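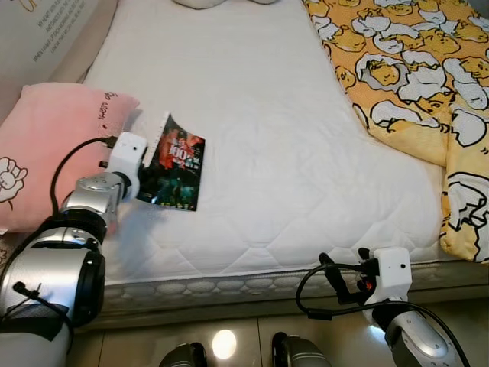
## 4. Rules of practice for bedside tidying tasks

**Figure 4.** A bed tidying trial. The left gripper holds a magazine by its left edge, with one side lifted from the quilted mattress. The right gripper is at the front edge of the mattress.

### 4.1 Why the bed needs its own rules

The general rules of Section 3 were written for tables and kitchen counters. When we moved to the bedroom, the operators at both sites, Murnomcombe and Drilamville, told us that several of them could not be followed as written. A counter is hard and flat, and a safe height above it can be set once. A mattress sinks under load, a pillow changes its shape after each contact, and a blanket may hang over the side where the operator does not look. We therefore wrote a separate set of eight rules for beds. In this section we discuss those which caused the most questions. The full list is in Appendix B.

The first version was drafted by Palamarchuk and Zhuravel and was tried by both sites during December. After the trial period we collected written remarks from the operators and changed the wording of three rules. One rule, on the order in which pillows and blankets should be moved, was removed completely. The operators found that it described a personal habit of its author, and we agree with them.

### 4.2 Grasping thin paper items

Rule B2 says that a magazine, booklet or single sheet must be taken by one edge, and that this edge should be raised before the item is moved sideways. Figure 4 shows such a grasp: the magazine is curled slightly and the rest of it still has support from the mattress. Pulling a booklet flat over quilted fabric is not permitted, even if it looks faster. The stitching can catch a corner, and glossy covers crease easily. A creased cover is recorded as damage in our forms, the same as a broken cup.

The amount of curl is left to the operator. In the first draft we gave a limit in degrees, but no one could judge it through the head camera, and Holovko pointed out that a rule which cannot be checked during the work will only be checked afterwards, on paper. The present text asks for "a gentle curve with no fold line". This is less exact. It was, however, understood in the same way by all operators who tried it.

If the item slips, the operator opens the gripper fully, moves back, and begins again from the edge. Closing the fingers a second time while the item is falling was the most common fault in our review – it appeared in 26 of the recorded attempts.

### 4.3 The second arm

Rule B4 concerns the arm that is not holding the item. It may wait near the front edge of the mattress or beside the body of the robot, but it must not press on the bedding. Some operators liked to hold the mattress down with the free gripper, in the same way as a person puts a hand on the bed. We do not allow this. When one arm is loaded against a soft surface and the other is moving, the sudden release of either one can shift the whole posture.

The two arms must also not cross above the bed. To pass an item from one side to the other, it is first laid down and released. Moroz has argued that this is too strict for light paper items, and his opinion is shared by part of the Murnomcombe group. We kept the rule because a simple rule is easier to teach in a short course, but we accept that it costs time.

### 4.4 Cables

Gripper cables received little attention in the earlier rules. Over a counter they mostly hang free. Over a bed they can rest on a pillow, as the cable of the left gripper does in Figure 4, or go under a loose blanket. Rule B5 makes a difference between these two cases. A cable lying on top of bedding is acceptable if the operator can follow it by eye along its visible length. A cable under bedding is not acceptable, and the arm must be stopped until it is freed by hand.

Before each session the operator moves both arms slowly through the reach planned for the task and watches the loops. The check takes 35 seconds when it is done properly. We asked that it be repeated whenever a blanket has been moved, and this repetition is the part most often forgotten.

### 4.5 Bedding, patterns and reflections

Rule B7 asks the operator to name aloud the item to be moved before the first contact. It was added at the request of Pasichnyk, who observed that printed bedding and soft toys make it harder to see where one object ends and another begins. A dark cover on a white mattress gives little trouble. A pale toy on pale fabric gives much more, and in that case the operator may ask for the item to be turned or moved by a helper.

Bright spots on a glossy floor should be noted in the session form together with the lamp setting. We do not ask that they be removed. Homes have such floors, and records made only under perfect light would be of small use to the people who later rely on them.

### 4.6 Who may stop the work

Any person in the room can stop a session, with no need to give a reason at that moment. The reason is written down later, in the operator's own words. During the trial period, the Nazarenko laboratory in Drilamville reported two such stops, both for a cable under a blanket. Murnomcombe reported none, and we are not certain that this number is a good sign. The reporting form in Clasteo was at that time available only to the session leader, and it has since been opened to all staff.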